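Why Does a Rink Need a Zamboni-Style Machine?

Hi again, rink fans! Last time I promised to tell you what that big, slow machine at the Broltcombe rink is doing when everybody has to get off the ice. I used to think it was just a giant mop (I was seven, okay?).

When you skate, your blades scratch the ice. One scratch is nothing, but 50 skaters make thousands of little grooves, plus a lot of snowy fluff. Skate on that for too long and your feet start to wobble and catch.

So out comes the resurfacer! First a long, sharp blade under the machine shaves off a very thin layer of ice, and the shavings get carried up into a tank. 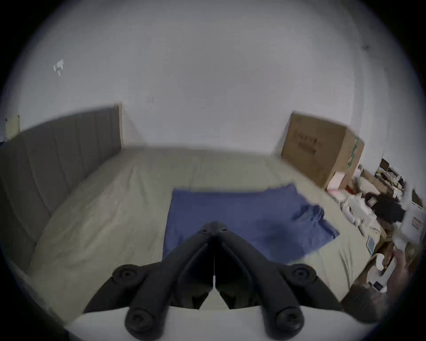
Next comes my favorite bit. The machine spreads warm water behind it. Warm water, on ice! It sounds silly, but it melts the top a tiny bit, fills in the grooves, and then freezes into one smooth sheet.

At Treltier, where I learned to skate, we all pressed our noses to the glass and picked which stripe would freeze first. Mine always lost.

Want to try it at home? Freeze some water in a flat pan, scratch it with a spoon, and ask a grown-up to help you wipe it with a warm, wet cloth. Put it back in the freezer, wait until it's hard, and run your finger over it. Can you still feel the scratches?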